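Laundry room thread, for anyone else in the Orneck building who is tired of the musty smell. I spent most of November on this, so I'm writing it down.

The room is in the basement, past the bike racks. Four front loaders, two dryers, one sink. I have lived here long enough to see the machines replaced once. The smell came back within a year.

What I tried first: cleaning tablets. I bought a pack of Kairys tablets at the hardware store on Pedton and ran one on the hottest cycle. It smelled like lemon for two washes. Then it smelled like the basement again.

Second try was less detergent. The cap on my bottle has lines you can barely read, and I had been filling it to the top for years. Now I use the lowest line for a normal load. Towels come out softer. The smell was a little better but still there.

Third was the rubber. Pull back the fold at the bottom of the door opening and run a finger along the inside. I got gray slime, a hair tie and part of a receipt. I wiped it out with an old washcloth and warm water with a bit of dish soap. It took three washcloths.

The other thing I do now is check the bottom of the opening before I walk away. Small things end up down there and you miss them if you only look in the drum. I lost a sock for two weeks that way.

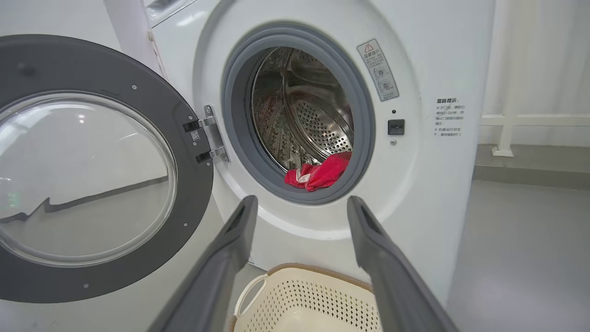 Door wide open, red cloth still at the bottom of the opening.

Someone replied asking about the door. Yes, leave it open between loads. All the way is best if there's room to get past. If there isn't, a hand's width is still better than shut.

The detergent drawer too. Ours slides out if you press the tab at the back. Rinse it in the sink, dry it, put it back. Mine had a layer of blue paste in the softener side and I don't even use softener.

There is a filter behind the little flap at the bottom of our machines. Please don't open it yourself, water comes out and the floor drain is slow. Put in a request with Flillia, they handle repairs for the building. Mine was ticket 2355 and they came in 4 days.

The repair guy cleaned all of the filters while he was there. He got coins, a bra wire and a lot of lint. He said to ask for it twice a year - I have put a note on my calendar for spring.

Cost so far: 25 dollars, and most of that was the tablets. The dish soap and the old washcloths I already had. I would skip the tablets next time.

My routine now, after the last load: check the fold, wipe the rubber, pull the drawer out a bit, leave the door open. It takes a couple of minutes. I keep a dry rag in my laundry bag for it.

Towels have been fine for three weeks. Next I want to find out why the second dryer needs two cycles for one pair of jeans. If you have already asked about that, tell me so we don't both file a ticket.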